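Break Area Table – Monthly Inspection Checklist
Site: Grindon, Room 26
Month: March
Inspector: Anayeli Arellano
Reviewed by: Teodoro Hinojosa
Form 1128

1. Table surface clean and free of residue – PARTIAL
Comment: Faint gray smudges on the white top, plus a few tiny dark specks near one corner. Wipe down with the standard cleaner. No repair ticket opened.

2. Wall tile behind table intact – PASS
Comment: Seams checked by hand along the full length.

3. Food kept on a plate, off the bare surface – PASS
Comment: Bread roll on the wavy glass plate. Rim checked for chips, none found.

4. Loose stationery put away – FAIL
Comment: Three ballpoint pens on the table. Pens go in the desk drawer before food is set out. Same finding as last month.
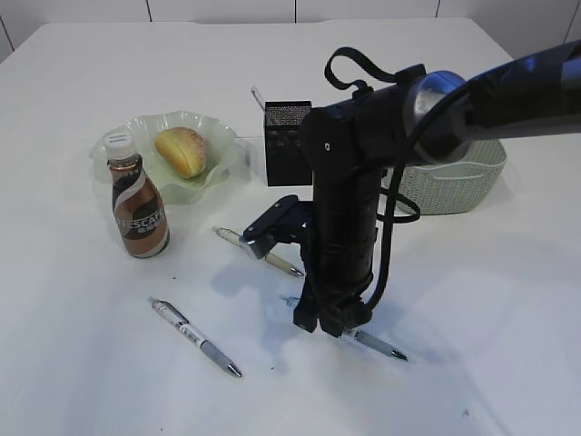 Items 1 to 4. Table with glass plate, bread roll, woven basket and pens.

5. Basket in usable condition – PASS
Comment: Light-colored woven plastic. No broken strands or sharp ends. Wash at the next cleaning round.

6. Drinks upright and clear of table edges – PASS
Comment: Nescafé can standing upright. Coffee drinks are allowed at this table, but open containers are not to be left overnight.

7. Floor under table dry, walkway clear – PASS
Comment: Checked at 7 a.m. Clearance to the door is roughly 13 feet.
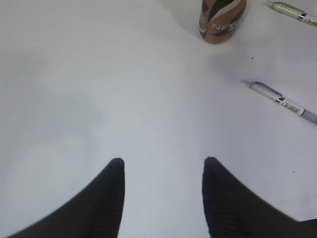

Does a FAIL on item 4 close the table for use?
Only a FAIL on item 2 or item 7 closes it. Item 4 is corrected on the same shift and initialed by the shift lead.

Open actions
Item 1 – Braulio Espinoza, wipe down
Item 4 – Brisa Robles, pens to drawer, initial when done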